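Share 8 Comments 2

Linens and Steel: How Wurside Residence Trains Its Dining Room Staff

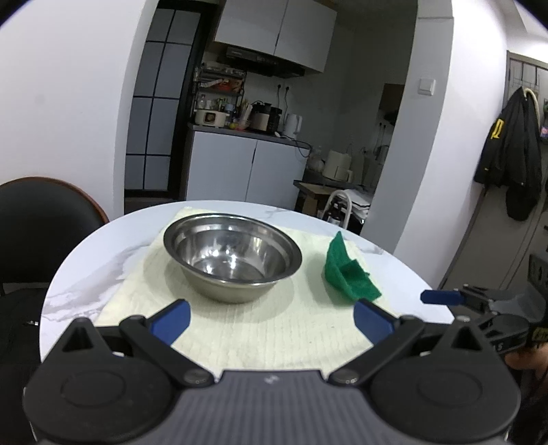 A steel bowl and a crumpled green cloth on the cream table linen. Wurside Residence, morning.

The dining room at Wurside Residence seats 80 people at lunch. Before any of them arrive, each table must be covered, wiped down and supplied with the items the kitchen has requested. Responsibility for this work rests with Nandi Kruger, who was appointed head of dining services in March after several years in the linen department at Hutia House, the residence's sister establishment.

Ms. Kruger met with the newsletter in the small service room beside the kitchen, where new employees receive their first instruction. The training lasts two weeks. Much of the first week is spent on cloth.

"People come to us expecting to learn how to carry plates," she said. "They do learn that, in the second week. In the first week I want them to handle linen until they stop thinking about it. A person who is comfortable with a tablecloth will be comfortable with most of what we do."

The service room was fitted with round tables during last year's refurbishment. Ms. Kruger said that she had argued for them at the planning stage, although square tables would have been easier to arrange along the walls. Her concern was that staff should practice on the shape they would meet in the dining room. A four-cornered cloth on a round top hangs unevenly, and new staff often try to correct this by pulling at one side, which moves everything standing on it.

"I ask them to lift and set down again," she said. "Pulling is a habit from home. At home there may be one vase on the table. In our dining room there may be eight glasses and a pot of tea."

The residence has also changed its linen. Starched white cloths were used for many years and were sent out for pressing. They have been replaced in the service room and at the breakfast tables by a pale cream-yellow cloth with a fine ribbed texture, supplied by Swanepoel. The new cloth is not pressed, and its wrinkles are accepted. Ms. Kruger acknowledged that some residents were unhappy with the decision when it was announced.

"I received letters, and I answered each of them," she said. "A number of our residents kept very fine houses, and to them an unironed cloth is a sign that standards are going down. I explained that the cloth is washed as often as the old one was. I also invited them to come and feel it. Several did, and one lady now has a piece of it on her bedside table."

The color was chosen with the residents' eyesight in mind. According to Ms. Kruger, white dishes on white linen had been a difficulty for some diners, and the cream gives a softer ground. Dark green was selected for the smaller cloths that staff use for drying and wiping, so that they would not be confused with anything intended for the table setting. She regards the separation of the two as the most important rule in the room.

"Green is for work and cream is for the table," she said. "If I see a green cloth under a bread plate, I will send the whole setting back."

Asked whether the green cloths are to be folded in a particular way, Ms. Kruger replied that she had given up that requirement. An earlier version of the staff handbook contained a page on the subject, with drawings. It was removed after she observed that employees were spending time refolding cloths that would be picked up again within the minute. Cloths are now folded when they are put away on the shelf and may be left as they fall during work.

The bowls are a matter on which she holds firmer views. The residence uses stainless steel for mixing, for serving salad and for collecting small items when a table is cleared. Ms. Kruger prefers a bowl with a wide, flat rim, which can be held securely by a person whose hands are tired. She would like to see glass bowls withdrawn from the kitchen entirely, and has submitted a request to that effect.

"Steel shows everything," she said. "If it has been dried carelessly, the light will tell you so from across the room. I consider that an advantage. The trainee can see the result without my having to mention it."

Trainees are taught to dry the inside of a bowl first, then the rim, and to finish with the base. The bowl is then placed on the cloth, never directly on the tabletop. The rule predates the present tables and was retained for the sake of quiet. The service room shares a wall with the reading room, and the sound of metal set down on a hard surface had been the subject of complaints.

The present stock of linen at Wurside stands at 1000 pieces, including napkins. It is recorded in a ledger known to the staff as the Drondedura, after the manufacturer whose name was stamped on the cover of the first volume. Ms. Kruger keeps the ledger by hand and intends to continue doing so.

Her plans for the coming year are modest. She hopes to extend the cream cloth to the evening tables, beginning with those nearest the garden doors, and to open one training session each month to residents who wish to take part. Two have already put down their names. Both have asked to be taught the lifting of the cloth.

Residents and family members who wish to comment on the dining room linens may leave a note for Ms. Kruger at the front desk before 8 in the evening.

Share 8 Comments 2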